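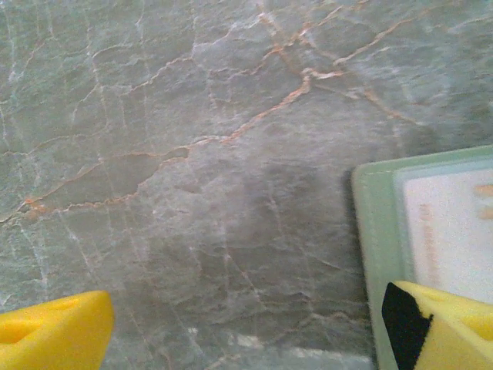
Green slab, close up, with the main orange vein climbing across the middle.

2019-07-12
Stone notes, bench top

I keep going back to look at this one. We've had gray stone and we've had plain green stone through the shop, but this is a sage gray that can't make up its mind, silvery in patches, with a net of fine white veins over the lot. The white ones cross each other every which way and leave little cells, a bit like cracked glaze on an old plate. And then the orange! Rust in places, more of a tan in others, and much thicker than the white.

The big orange vein doesn't curve at all. It goes up in steps, jagged, a short run and then a jog and then another run. I tried sketching it on the back of the Berlow delivery slip and got it wrong twice (my hand kept wanting to smooth it out). Third try is decent and is taped inside the cover of this book. Worth having if we ever need to match a seam to it.

At the low end of that vein the color spreads out into a small reddish-brown blotch. Monique Gilbert reckons iron, same as the rest of the orange, only more of it in one spot. I'd go along with that. She'd put the blotch right out front where people can see it and I'm coming around to the idea. My first thought was to lose it under the Mellbridge sink cutout, but it's the best bit of color on the piece.

Polish: very pleased. There's a pale streak of reflection lying across the stone, and the shaded part goes down to a deep gray brown where the white veins get faint and soft. In the brighter part they stay crisp. Same stone, same finish, so whoever picks a piece from this batch should look at it from more than one side before saying yes. Put that on the sheet for Rurnbridge.

Care, for whoever is on the bench next:
No vinegar, no lemon cleaner, nothing sour. It's marble and it will etch.
Soft cloth, plain water, a drop of dish soap if it needs it.
Felt under anything that gets slid.
Don't try to scrub the orange out. (Yes, somebody asked.)

Test plan on the offcut, not on the good face. Hone one corner at 300, stop, look at the veins, then carry on up. I want to know if the orange sits any softer than the green around it. If it does we'll feel a dip with a fingernail along the edge of the vein, and then a resin fill goes in before the final pass. Leave the fill 40 minutes longer than the tin says, the last lot was still tacky when I got to it.

Hosseinzadeh wants to hear about backsplash strips from the same block. I'd love to do them! Cut so the orange runs the long way, if the block lets us. Price to work out, and no promises before September.

Still to do: label the offcut, photograph the Rurnbridge sample dry and then wet, find the good felt.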